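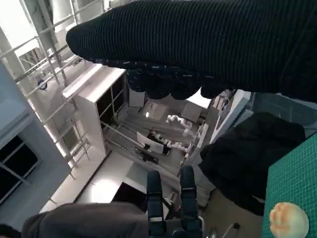 Club afternoon with the Kato gripper kit, the cutting mat and our little peach-colored ball or toy peach.

I run a student robotics club, and I've been meaning to write up the Kato two-finger gripper kit ever since we bought ours in February (well, the school bought it, after I asked very nicely!). It was $300, a big chunk of our budget, so I read every review I could find first and still worried the whole time it was in the mail.

The kids love it. Assembly took us 3 meetings, mostly because everybody wanted a turn with the screwdriver, and the instructions are clear apart from one page where the cable drawing is backwards. The fingers close gently enough for soft things, and that suits us perfectly, as this term's project is picking up small objects and putting them back down where you meant to. One of my students, Bláthnaid Fahy, kept a tally in her notebook and got to 143 tries before the fingers needed tightening. I thought that was pretty good for a kit that gets handled by teenagers!

A couple of grumbles. The cable is too short for our tables, so we ended up buying a longer one from Dreteo for $40, and the spare screws come loose in the box with no bag at all (we've lost two already). The software also takes its sweet time starting up on our older computer.

Still, I'd buy it again, and I'm hoping to talk the school into a second one before the fall. Four stars from me, five from the kids.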